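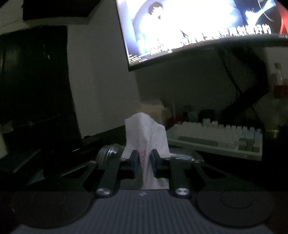 Facial tissue

Facial tissue is a light, soft, absorbent paper made for use on the face and sold folded in boxes or small packets. It belongs to the wider group of tissue papers, which also takes in toilet paper, kitchen towel and paper napkins. It differs from these mainly in its low weight, its smooth surface and the way the sheets are folded together.

Composition

Most facial tissue is made from bleached chemical pulp. Short hardwood fibres, commonly eucalyptus or birch, give a soft surface. Longer softwood fibres, from spruce or pine, give strength. The two may be blended before they reach the machine or laid down as separate layers, with the short fibres on the side that will face outwards. Recycled fibre is also used, although it tends to give a stiffer and dustier sheet.

A single sheet normally consists of two or more plies. The plies are held together by light pressure along the edges or by a fine embossed line, and usually without glue. The space between them holds liquid, so a 2-ply tissue takes up more water than a single ply of the same total weight.

Manufacture

The pulp is diluted until it is almost entirely water and sprayed on to a moving wire or felt. After pressing, the wet web is transferred to a large steam-heated drum known as a Yankee dryer. The web sticks to the polished surface and dries within a fraction of a turn. A blade then scrapes it off, pushing the paper back on itself and forming very small folds across its width. This step is called creping, and it gives the paper its stretch and much of its softness.

The parent reels are then slit, plied and, in most mills, passed between smooth rollers to even out the surface. On a multifold line the webs are interleaved as they are folded - pulling one sheet from the box draws up the leading edge of the next. The folded stack, called a clip, is sawn to length and pushed into the carton.

Wet strength

Untreated tissue loses nearly all its strength when soaked, as water breaks the hydrogen bonds between the fibres. Facial grades are therefore treated with a small amount of wet-strength resin, added to the pulp before the sheet is formed. Toilet paper is generally made without it so that the sheet will break up in the drain. For this reason facial tissue should not be flushed.

Lotions and additives

Some grades carry a lotion based on mineral oil, waxes or plant extracts, printed or sprayed on to the outer plies. Lotion lowers friction against the skin but slows the uptake of water. Lotioned tissue is unsuitable for cleaning spectacles or camera lenses, on which it leaves a film.

Testing

Routine tests cover basis weight, thickness, tensile strength in both directions, stretch and absorption time. Softness is harder to measure. Instruments can record stiffness and surface roughness separately, but many mills still rely on a trained hand panel, whose members rank samples against reference sheets - a slow method, and one that depends on steady room humidity.

See also

Creping
Handkerchief
Paper towel
Wet-strength resin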